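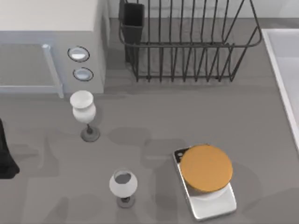 The simulated counter, seen from above, with two glasses, the scale and the empty dish rack.

New rules for simulated kitchen runs

From May, every simulated run that goes into a Heltness report has to follow the same written procedure. The draft has been on the shared drive since winter, and most of you have commented on it at least once. Paula Enache has now signed it off. It covers the kitchen counter first, and the other room models will be added once their owners have checked them.

The main change is in how we report success. Until now each group picked its own number of trials, which made the Karppinen results and the Nerusano results hard to put side by side. A reported success rate must now come from 500 trials per task, with the starting positions drawn from the shared list. You can still run 16 trials as a quick check while you work, but please keep those numbers out of slides and reports. Two people quoted quick checks as results last fall and it took a while to sort out.

Stemware has its own section. A glass that is lifted and then set down on its side counts as a failure, even if it ends up in the right place. So does a glass that goes into the dish rack and pushes through the wires. The physics engine sometimes lets that happen, and the old scoring script marked it as a success. Rhun Pugh went back through 2,626 logged trials with the corrected script, and his notes are in the same folder as the procedure. If you have older stemware figures, rerun the scoring before you use them again.

The scale caused more argument than anything else. Oskari Ruotsalainen wanted objects on it moved at random between trials, and Sointu Kiiskinen wanted them fixed so that the groups could compare failures one by one. The procedure allows both – fixed for the baseline set, random for the rest – and you must say in the report which one you used.

Lighting and shadows may be changed between trials, within the limits in the settings file. Do not turn shadows off to make a task easier. If a run needs them off for speed, write that on the first page of the report, next to the success rate.

Every report also needs the version of the room model, the version of the scoring script and the random seed. Leave failed trials in the log. If a trial crashes before the arm has moved, it may be repeated once, and the crash stays in the log too.

A good simulated result does not clear a task for the real kitchen. The Medik safety check still applies in full, including the speed limit and the person at the stop button. There are 6 tasks waiting for that check at the moment, and they will be taken in the order they were sent in.

Questions about scoring go to Rhun. For anything else in the procedure, write to Nigel Rowbotham, who is keeping the list of changes for the next version.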